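Arkcombe Moura Ball Return Net: Review
Posted Thu 3 May by Muireann Mac Carthaigh

I've been coaching girls' basketball at the middle school level long enough to have chased a truly silly number of rebounds down a hallway (our gym doors don't latch, long story), so when my assistant Ecaterina Pîrvu started sending me links to ball return nets over the winter, I was an easy sell. We ordered the Arkcombe Moura in February and paid $387 for it, which came out of the snack stand money. It has been up for nearly every practice from then on, plus a good many evenings in my own driveway, and I feel like I know it pretty well by now.

If you haven't used one, the Moura is a tall net on a folding stand that rolls in under the basket. Makes and most misses drop into the net, slide down to a chute, and roll back to the shooter. You turn the chute by hand to face whichever spot you're shooting from. There is no motor and nothing to charge, and that was a big part of why I picked it over the Isdale, a lovely machine that costs more than my first car. 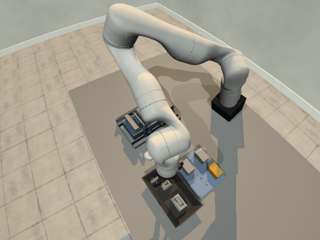 Big rounded elbow up top, small work area below.

Setup first. The box is heavy and you'll want a second person. Ecaterina and I had it standing in one evening, with one argument over which poles were the uppers (she was right, and I have told her so). The poles click together with push buttons and the net goes on with bungee loops, the same kind you'd find on a trampoline. The instructions are all drawings and no words, and the step where the chute clips on is drawn from behind for some reason, so turn the page upside down and it'll make a lot more sense. Once it's built, folding it up takes a couple of minutes. It does fit through a standard door, but only sideways, and you have to mind the wheels.

Now, the shooting. This is where I fell for it. A kid working alone used to take a shot, jog after it, dribble back, fix her hair, and take another. With the net she just keeps shooting, and the rhythm that builds is wonderful to watch! Lilibeth Manalo, who is our smallest guard and by a mile our most stubborn, stayed in the left corner one afternoon until her dad came in from the parking lot to get her. Her release is quicker than it was at Christmas. I can't give the net all the credit for that, but I'll give it a good share.
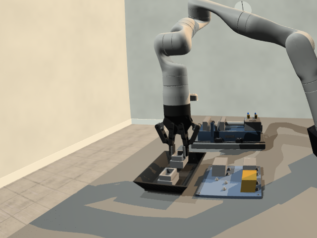 Gripper lowered into the dark tray.

Misses are a mixed bag. Anything that comes off the rim softly gets swallowed up fine. A long, flat miss off the back iron will clear the front edge of the net and go wherever it likes, and with seventh graders you get plenty of those. The older Hamia net we borrowed from the rec center for 2 seasons had higher sides and caught more of them, though it sagged in the middle and balls would just sit there like eggs in a nest until somebody poked them out with a broom. I'd still take the Moura.

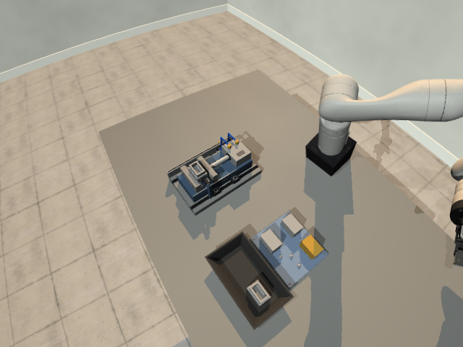 Vise on the mat, with the arm and its pedestal beyond.

Two complaints. The wheels are hard plastic and they squeak on our floor, a high little squeak that goes right through you, and a dab of silicone spray only quiets them for a week. And one of the bungee loops snapped after 4 weeks. I wrote to Arkcombe, and a very polite man named Emilian Matei mailed me a bag of 7 without asking for the receipt, so I can't stay mad, but loops shouldn't go that fast indoors. 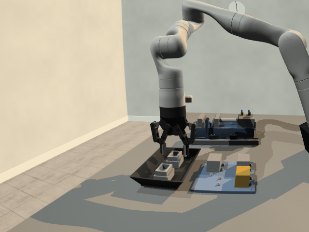 The chute sends the ball back low and at a fair clip, and I hadn't thought about what that would do for catching. Girls who used to clap at the ball with flat palms have had to learn to meet it properly. The hand I want from them isn't far off the black gripper over the work surface there, with the fingers spread outward first and then angled in. Wide, then closing. I say it so often that Paraschiva Marinescu, our center, now says it back to me in my own accent. Start the younger ones a step farther out than you'd think, so the ball has time to slow down.

Would I buy it again? Yes, and I'd order spare loops along with it. If you've got a driveway with any slope, put a sandbag on each back leg, and take the net off before a windy night. I forgot once and found mine lying in the hydrangeas. The frame was fine. The hydrangeas are coming along.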